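Chapter 4
Folding and Flat Materials

In this chapter you will learn to:
identify the grain direction of a sheet of paper
make a valley fold and a mountain fold with a sharp crease
read a simple folding diagram
fold a dart-style paper airplane and record its flights
explain how small errors in folding change the finished shape

Key terms: grain, crease, valley fold, mountain fold, layer, symmetry, centreline, nose, trailing edge

4.1 From sheet to solid

A sheet of paper has length and width and hardly any thickness. It bends under its own weight if you hold it by one corner. Fold it once and stand it on its edges like a tent, and it will hold itself up. Fold it several times in the right places and it becomes stiff enough to be thrown across a gymnasium. No glue has been added and nothing has been cut away. The paper is the same material it was before, arranged differently.

Folding is used in packaging, map making, clothing and sheet metal work. The Donnelly carton plant, which you will read about in Section 4.6, folds 3000 cereal boxes an hour from flat blanks. The creases on those blanks are pressed in before any folding takes place. You will do the same job by hand, with a fingernail or the back of a spoon.

The project for this chapter is a paper airplane. It needs one sheet, a flat surface and some patience. Use coloured paper if you have it. A bright colour such as orange is easy to find after a flight, and it shows up well against a patterned cloth or a pale floor. 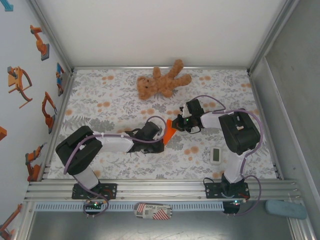 Choose your work surface with some care. A hard table is best for creasing. A cloth or mat gives a little under the finger, and the crease comes out softer. If the table must stay covered, put a large book or a cutting board under the sheet while you fold. Clear a space wide enough for the whole sheet to turn around without touching anything.

4.2 What happens at a crease

Paper is made of fibres pressed together. When the sheet is made by machine, most of the fibres line up in one direction, called the grain. A fold made along the grain is clean. A fold made across it takes more pressure and may look slightly rough on the outside.

To find the grain, bend the sheet gently in half without creasing it, first one way and then the other. The direction that resists less is parallel to the grain.

When you press a crease, fibres on the outside of the fold are stretched and fibres on the inside are crushed. They do not fully recover. This is why a creased sheet tends to open partway and then stop, and why a panel beside a sharp crease can stand upright. It is also why a fold in the wrong place is hard to hide. Paper without a crease behaves differently. It curves, and the curve moves when the paper is handled. Both can occur side by side on one sheet, with a straight edge on one panel and a wave in the flap next to it.

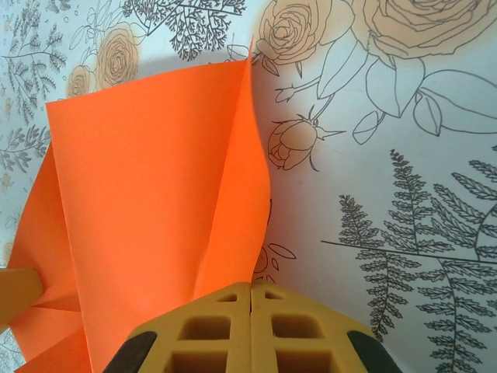
4.3 Layers and symmetry

Each fold adds layers. After three folds at the nose of a dart there may be six or more thicknesses of paper in a very small area, and the point becomes heavy and stiff. The extra weight at the front helps the airplane fly straight. The extra thickness also makes the last folds the hardest to line up.

Work from the centreline. Fold the sheet in half lengthwise, crease it, and open it again. Every later fold on the left should have a partner on the right. Compare the two sides before you press. A gap of two millimetres at the nose can become a much larger difference at the trailing edge.
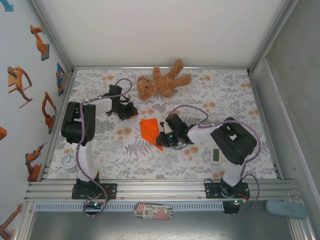
Once the airplane is folded, set it down and look at it from directly above, then from behind. The wings should be the same width. If one sits higher than the other, open the last fold on that side and make it again.

Keep a flight log in your notebook. For each throw, write the distance in centimetres and one remark about the path (straight, left, right, stalled). A student in Esmaeil Kermani's class at Wonesar recorded a best throw of 800 cm and a worst of 399 cm with the same airplane on the same afternoon.

Before you begin Activity 4A, collect two sheets of paper, a ruler, a pencil and a measuring tape. Read all the steps through once, then start with the centreline fold.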